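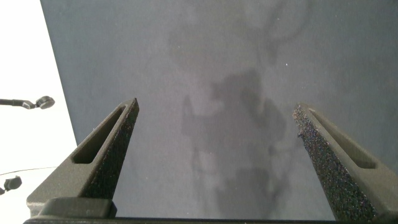

Gray gripper fingers, open, against a flat dark gray surface.

Bring Back the Intermission

By Johanna Ruchti
May 16, 2018

The best conversation I had all winter took place next to a radiator in the lobby of the Gemness, a movie house in Edley with 200 seats and a popcorn machine that sounds like hail on a car roof. I had it with a man I'd never met. We were halfway through a very long film about a family of salt traders, and we disagreed completely about the older brother. I thought he was a coward. The man by the radiator thought he was the only adult in the story. Then a bell rang and we went back in, and I spent the next hour and a half watching the older brother like a hawk.

I can't tell you how much better that made the movie!

The Gemness still stops its long films in the middle. Anything over two and a half hours gets a break, and the break is 16 minutes long, because that is how long it takes to serve the line at the counter once (they tried ten and people were climbing over each other in the dark with coffee). I have been to a lot of theaters in a lot of towns, and I've come to believe that this one small habit is worth more than every reclining seat ever bolted to a floor.

So let me make the case for it, starting with the plainest part. People have bodies. They need the bathroom, they need to stand up, their knees hurt, they're thirsty. A three-hour movie without a break asks a whole room to pretend otherwise, and the room doesn't manage it. People slip out anyway, bent over, whispering sorry all along the row, and they always seem to go during the scene that explains everything. My mother saw an entire war epic without learning who had won it. Parents of small children know this, and so do pregnant women and anyone over sixty, and many of them have quietly stopped going to long films at all. A break lets them back in. That alone would be enough for me.

But the part I get excited about is the talking. A movie is a strange way to spend an evening with other people: you sit side by side facing the same way and say nothing, and when it's over everybody hurries to the parking lot. At a play you get that wonderful stretch in the middle when the whole audience spills out and starts comparing notes. What's she hiding? Did you catch the letter? Is it me, or is the doctor terrible? You're all guessing together, and you're all still wrong in different ways. After the ending, you can only talk about what the story was. In the middle you can talk about what it might be, and that's such a different kind of talk, looser and sillier and much braver.

Elfriede Grabner, who runs the projection booth at the Gemness and has for longer than I've been going, told me she can hear from upstairs whether a film is working. During a good one the lobby is loud within a minute. During a bad one people look at the posters. She picks the spot for each break herself when the film doesn't come with one, and she takes it seriously. She watches the whole thing beforehand with a notepad and looks for what she calls a closed door: a scene that ends with someone leaving, or arriving, or going to sleep. She won't cut in on a song and she won't cut in on a kiss. Last March she watched one film three times before she found her place, and it was perfect. It fell right after a train pulled out, and when the lights came up a woman near the front said "Oh no" out loud.

I know the objection, and I respect it. A director builds a film as one long breath, and some stranger in a booth has no business making us exhale. My friend Leopold Kälin, who teaches film at the college in Moser, argues this every time I see him, and he argues it well. He says tension is like heat in a house, and that opening the door wastes it. He says that if you need a break from a movie, the movie is too long, and somebody should have told the editor.

He's right about some films. I wouldn't want a break in a tight ninety-minute thriller, and I'd walk out on anyone who put one there. But I think he's wrong about long ones. Heat in a house is the wrong picture for what happens to me in hour three. I get dull. My eyes are open and the beautiful shots go by and I'm thinking about my parking meter. After a break I come back hungry. And plenty of the big old films were made with a break in mind, with music to walk out to and more music to call you back, and the people who made them knew a thing or two about tension. Novels have chapters. Symphonies stop between movements, long enough for everyone to cough. We don't say the composer has been insulted.

There's the money side too, and I won't pretend to know it well. The usual worry is that a break eats up time that could go to another showing. On a busy night at a big multiplex, maybe it does. But the Gemness sells more than half of its coffee and nearly all of its pie during those breaks, and the pie is good (get the plum). For a small theater with one screen and one long film a night, the break pays for itself, and it gives people a reason to come out instead of watching the same thing on the couch, where they can pause whenever they like.

That pause button is the last thing I want to bring up, because people mention it to me as though it settles the matter. Why would anyone need an intermission when they can stop a movie at home? But stopping a movie at home is lonely! You stop it, you check your phone, you feed the cat, and half the time you don't go back. At the theater, everyone stops together and everyone goes back together, and there is a bell.

The theater in Dilov is reopening this year after a long repair, and its owners have been asking people what they'd like. I've already written to them. I asked for a break in every film over two and a half hours, a lobby with somewhere to lean, and a real bell, the kind you can hear from the sidewalk.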